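Chapter 7
Planning the Workroom

In this chapter you will study:
- how the use of a room decides its plan
- the choice of floor and wall finishes
- the height, depth and position of benches
- daylight and artificial light
- storage, and the care of shared tools

7.1 Introduction

Earlier chapters dealt with the building as a whole: its site, its walls and roof, and the services that run through it. We now turn to the single room in which work is carried out. Such a room may be a school craft room, a repair shop, a laboratory or a converted garage. The trades differ, but the questions put to the planner are much the same. What is to be done in the room? How many people will be there at one time? What will be brought in, and by which door?

These questions should be answered in writing before any drawing is made. The written answer is called the brief, and it is agreed between the planner and the people who will use the room. A weak brief is the usual source of costly changes. When the craft rooms at Nerkham were refitted, the drawings had been approved before the teaching staff were asked how long their timber was. The store proved too short for it, and a wall that had just been plastered was taken down again.

7.2 The room and its users

Begin with movement. A person at a bench needs space to stand, to step back and to turn while carrying something. Others must be able to pass behind without touching them. On the plan, mark the standing place at each bench first and the passage second. Furniture is drawn in only when both have been settled.

The number of users matters as much as the size of the room. A room planned for a class of 20 will not serve 30 simply by the addition of stools. Noise rises, the passages fill, and the teacher loses sight of the far benches. Where numbers are expected to grow, it is better to plan two smaller rooms with a shared store between them, as was done at the Nullbridge training centre.

Doors deserve early attention. A door that opens into a passage will sooner or later strike someone. Wide materials call for a wide door, and heavy ones for a level threshold.

7.3 Surfaces

Floors, walls and bench tops are chosen together. Each affects how the others look, how they wear and how easily the room is cleaned.

A floor should be level, firm and safe underfoot. Tile is hard-wearing and simple to wash, though it is tiring to stand on for long periods, and small metal parts dropped on it may be damaged. Timber is kinder to the feet but must be protected from water. A pale floor helps to spread the light; a dark one hides dirt, which in a workroom is seldom an advantage.

Walls are best kept plain. Strong colours tire the eye and make it harder to judge the colour of the work itself. Soft greens and greys have long been used for this purpose, and they sit comfortably beside the warmer tone of a wooden bench top. Wood remains a popular bench surface. It can be planed or sanded when worn, and it is quiet in use - a point often forgotten when several people are hammering at once.

Consider how wall colour, floor and bench top work together in a room with little decoration. 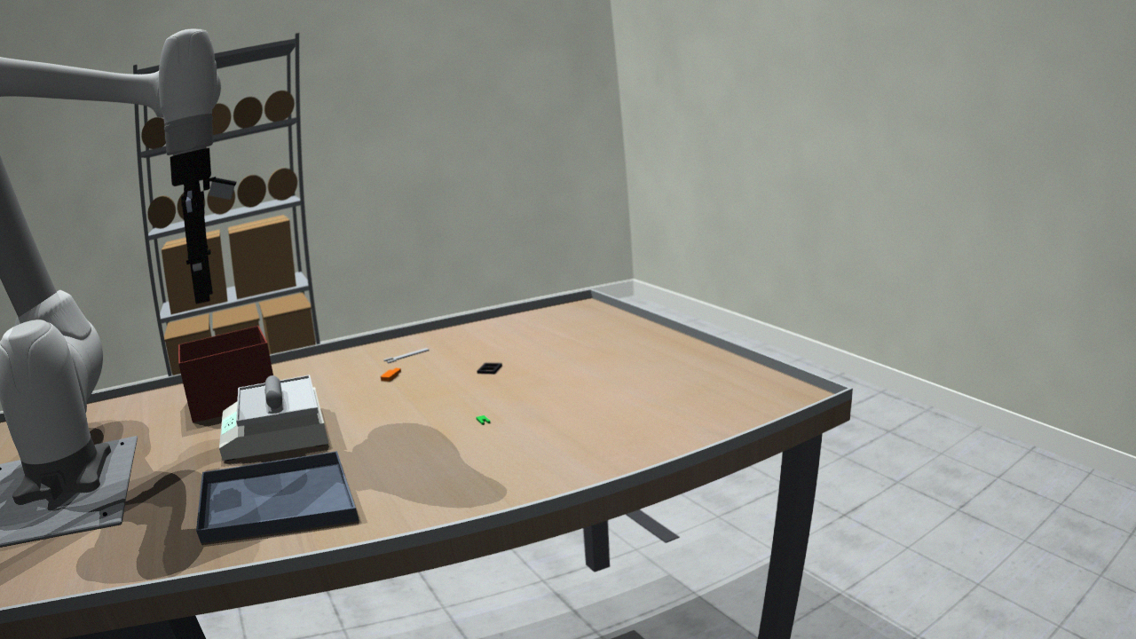
7.4 Light

Daylight from one side is pleasant to work by, provided that the worker's own shadow does not fall across the bench. Place benches so that the light comes from the side opposite the hand in use. Artificial light should be even over the whole room, with a separate lamp wherever fine work is done.

Before reading further, draw a plan of a workroom known to you. Mark the windows, the doors and the standing place at each bench. You will need this plan for the exercises on the Messina workshop later in the chapter.

Contact the publisher | © Jident Educational | Back to top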